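Salten Indoor Sports Programme
Progress report to the Joly Fund, period ending June

Summary
Four of the five participating halls are now open for evening badminton. The fifth, Kullumard, is delayed by floor resurfacing and should open next quarter.

Equipment
The switch from feather to plastic-skirted shuttlecocks is complete at the open halls. Breakage has fallen and reordering is now monthly – previously it was weekly. Nets were supplied by Prestero under the existing contract.

Yellow shuttlecock with white cork base and black band. 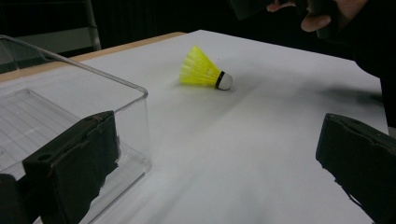
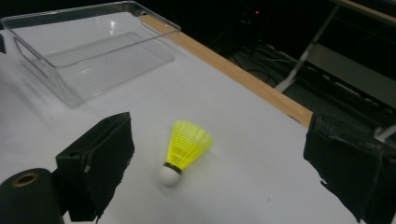 Expenditure
Spending is within budget. An underspend of nearly 2000 on hall hire, caused by the Kullumard delay, is requested as carry-over.

Next period
Open Kullumard. Recruit 3 further coaches. Submit attendance returns for all halls.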